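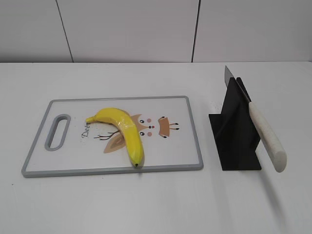
The deer cutting board, with banana.

The kitchen pages of this blog have been quiet since April, and several readers have written to ask whether the small-kitchen series was to be continued. It is. The present entry concerns cutting boards, a subject that was promised at the end of the entry on drawers and then postponed twice in favor of the refrigerator.

The household currently owns four boards. The first is a heavy wooden board from Harju, purchased when we moved into the apartment and used for bread and for very little else. The second and third are a pair of thin flexible mats. The fourth is the plastic board with the deer on it, and it is the subject of most of the correspondence, so it will be dealt with at some length.

The board was a gift from my neighbor, Yaowalak Jitpraphai, who found it in a household goods store near the bus station and considered it suitable for a person who takes kitchens too seriously. It is white, with a light gray rim that runs all the way around, and there is an oval slot at one end for carrying or hanging. The printed animal is a cartoon deer with pink cheeks and antlers that look like twigs. The word "Deer" is printed next to it in cursive, for the avoidance of doubt. With the board set down lengthwise, the deer lies on its side. I used it that way for most of the first month before I realized that the slot is intended to be at the top, and I have continued to use it that way regardless, as the counter is not deep.

Readers are entitled to ask whether a decorated board is a sensible purchase. My own position has changed. I was formerly of the opinion that a cutting surface ought to be plain, and an earlier entry on this blog said so in terms that I would now soften. The objection was that printing wears away under the knife. I have therefore adopted the practice of using the deer board for soft things only: bananas, ripe pears, cooked eggs, cheese that does not require force. A small paring knife is sufficient for all of these. Carrots, onions and squash go to one of the flexible mats.

This division has had a further benefit, which I did not plan. Fruit that has been cut on a board previously used for onions will taste of onions. Washing helps, but in my experience it does not fully solve the problem with plastic, and a banana is particularly quick to pick up the flavor. Since the deer board was reserved for fruit and other mild foods, breakfast has improved noticeably. Yaowalak, who eats breakfast here when her shifts at the clinic end early, has confirmed this without being asked.

On the matter of storage. The kitchen has one narrow cabinet beside the stove, 13 inches wide on the inside, and all the boards were formerly laid flat in it, one on top of another, with the baking sheets above them. Retrieving the bottom board meant removing everything else. The boards now stand upright in a wire rack made by Konlow, which was sold for files and papers and cost 12 dollars. It has five slots. The wooden board occupies the end slot, where it leans against the cabinet wall, and the baking sheets have been moved to the oven drawer.

I did consider hanging the deer board from a hook, given that it has a slot for the purpose. A hook was put up on the side of the cabinet and taken down again within the week. The board swung whenever the door was opened, and the knocking could be heard in the bedroom. Readers with sturdier cabinets, or with a free stretch of wall, may have better results. An adhesive hook from Presar held the weight without difficulty, and I have no complaint about the product itself. It is now holding the oven mitts.

Cleaning is simple, although the rim requires some attention. Juice collects along the inside edge – pear juice especially – and if it is left until evening it becomes sticky and has to be soaked. The procedure here is as follows. The board is rinsed as soon as the fruit is in the bowl. It is then washed with warm water, dish soap and a soft brush, working along the rim first and the middle afterward. It is stood on its short end in the dish rack for 15 minutes and then dried with a towel before it goes back to the cabinet. I do not put it in the dishwasher. The label advised against this, and the label has since been lost, so I am unable to quote it.

Scouring pads should be kept away from anything printed. I make this point with some regret, having ruined the rooster on a trivet by exactly this means.

Several readers also asked about the bananas. In reply to the question raised under the refrigerator entry: no, I do not refrigerate them until they are fully ripe, and I keep them apart from the apples. We buy them a few at a time, as there are 2 of us in the apartment on most days and a large bunch goes brown before it can be finished. Those that do go too far are peeled, sliced on the deer board, and frozen flat on a baking sheet before being moved to a bag. They are used in oatmeal, or in the banana loaf for which the recipe was posted last winter. A correction to that recipe is overdue: the amount of baking soda should read one level teaspoon. I apologize to the reader whose loaf overflowed.

A few smaller matters remain from the correspondence. The white counter that has been remarked upon is easy to wipe down, but it does show turmeric, and I have found nothing that removes turmeric completely apart from time and a sunny window. The Trudon kettle has been returned to the store and will not be reviewed. The flexible mats curl slightly after hot water and can be flattened again overnight beneath a heavy book.

The next entry will take up the cabinet under the sink, including the question of where to keep the dish soap refills and whether the sliding basket was worth the trouble of installing it. Readers who have dealt with a pipe in an inconvenient position are invited to write in before then, preferably with measurements.

Filed under: Small Kitchen, Fruit, Corrections
Comments are open.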